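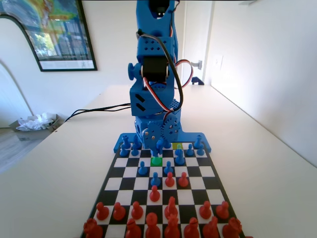 Orathai Jitpraphai wants to know why I'm still messing with the planner when the chess engine part was done in March. Fair! Picking the move is the easy bit, you download an engine and it beats me forever. Getting a blue arm to put a pawn down on the square the engine picked is where my evenings go.

So, a thread on what the software does between "engine says move" and "piece is on the square," for anybody building one of these.

The game state lives in one little process I named Plestia. It knows the position, whose turn it is, and nothing at all about motors. I love Plestia. Plestia has never crashed.

Then there's the motion side, Drembridge, and wow do I have feelings about Drembridge. It takes a from-square and a to-square and spits out joint angles. My first version went in straight lines at one fixed height, and a straight line from the back row goes right through your own pawns.

Now every move is lift, travel, lower, and the travel height depends on the tallest piece along the way. Kings and queens get their own clearance. Knights annoyed me so much that I just treat them like queens (sue me).

Next headache was calibration. I used to type in the four corners and interpolate, which works great in the middle of the board and gets worse toward the far files. Cheap servos sag when the arm reaches out! I ended up jogging the tip to every square and saving the angles, then fitting a small correction on top.

The log from this week has 1475 waypoints in it and 86 of them got rejected by the planner for being too close to a neighboring piece. Almost all of those were on the crowded side, where the pawns haven't moved yet. I'd much rather see a reject than hear a bishop hit the floor.

Speed: I cap the last bit of the lowering at 40 steps a second. Yaowalak Thongsuk says that's painfully slow, and she's right, but every time I raise it the pieces start to wobble when the gripper lets go.

Still on the list: castling (two pieces, one turn, my move queue hates it), en passant, and a sane way to resume after somebody bumps the table. Right now I restart everything and rehome, which gets old by the third time on a Thursday night.

If you've got a castling queue that isn't a giant if-statement, send it over please. I'll be up.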